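Una jornada de puertas abiertas en Nikent

El pasado domingo, Nikent abrió al público su centro de ensayos de robótica doméstica, situado en el antiguo polígono de Trurnmont. Asistí en calidad de autor de este blog, dedicado desde hace años a la automatización de los servicios, y recojo a continuación las notas tomadas durante la visita, ordenadas según el recorrido que propuso la propia entidad.

El aforo se había fijado en 140 personas, repartidas en grupos que entraban de forma escalonada. La recepción se realizó en la planta baja, donde un panel resumía la actividad del centro: 275 tareas domésticas catalogadas, de las cuales 100 se encuentran en fase de ensayo. El resto permanece en estudio o ha sido aplazado por razones de seguridad. Agradecí que el panel incluyera también estas últimas, pues no es habitual que una institución exponga en la entrada aquello que todavía no sabe hacer.

La primera parte de la visita se dedicó al programa Bae, centrado en el tratamiento de la ropa. Según se nos explicó, el plegado de una prenda reúne buena parte de las dificultades de la manipulación: el tejido cambia de forma al tocarlo, oculta sus propios bordes y rara vez se presenta dos veces en la misma posición.

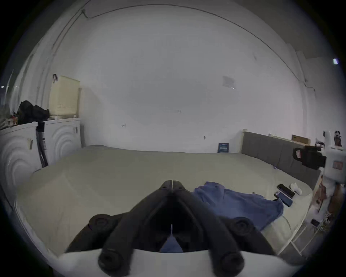

El programa Bae trabaja con demostraciones realizadas por personas mediante pinzas manuales, de modo que el gesto humano quede registrado con una herramienta semejante a la que después empleará el robot. El puesto que nos correspondió disponía de una cama amplia con sábana clara como superficie de trabajo, y sobre ella una prenda azul arrugada, junto a la cual descansaban dos teléfonos negros. A la derecha, al lado de la cama, se encontraba el robot humanoide blanco, con una pinza negra montada en el brazo levantado. Pregunté si convenía despejar la superficie antes de cada ensayo, y la respuesta fue negativa: el equipo prefiere conservar los objetos menudos que aparecen en cualquier vivienda, siempre que no estorben el movimiento.

La persona encargada del puesto insistió en un aspecto que suele pasar inadvertido en las presentaciones comerciales. Una demostración demasiado rápida ofrece poca información; una demasiado lenta enseña vacilaciones que luego resulta laborioso corregir. Por ello, quienes manejan la pinza reciben una formación previa y trabajan en turnos breves - el cansancio de la muñeca se percibe en los datos antes que en la propia mano, según se nos indicó. El archivo del programa reúne por ahora 395 demostraciones validadas, cifra que el centro considera modesta y que espera ampliar antes de junio.
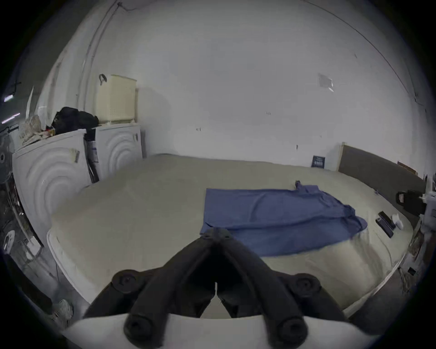 También se trató la cuestión de la validación. Cada registro es revisado por dos personas que no han participado en él, y se descarta cuando ambas coinciden en que el gesto no podría repetirse con garantías. Un visitante quiso saber qué proporción se pierde en ese trámite. La contestación fue prudente: depende de la prenda, y las camisas siguen siendo las más ingratas, en particular por las mangas.

En la sala contigua se presentó Runer, el sistema con el que el centro ordena los registros y asigna las tareas pendientes a cada puesto. Se trata de un programa informático sin apariencia llamativa, y quizá por ello recibió menos atención del público. A mi juicio la merecía. Permite consultar cuántas veces se ha ensayado una tarea, en qué condiciones y con qué resultado, y conserva los intentos fallidos con el mismo detalle que los demás. Eché en falta, no obstante, una versión de consulta abierta para centros de formación profesional - se nos dijo que existe la intención, sin plazo determinado.

El turno de preguntas se prolongó más de lo previsto. Varias intervenciones se refirieron al empleo en lavanderías y residencias, asunto sobre el que los representantes de Nikent evitaron pronunciarse con detalle y remitieron a una sesión específica. Otras versaron sobre el precio, que tampoco se facilitó, dado que el robot no está a la venta en esta etapa.

Como única objeción a la organización, señalaría la acústica de la planta baja, que dificultaba seguir las explicaciones desde las últimas filas. La documentación entregada a la salida suplía en parte esa carencia. Quienes deseen asistir a la próxima convocatoria deberán inscribirse en la recepción del centro de Trurnmont, en horario de mañana.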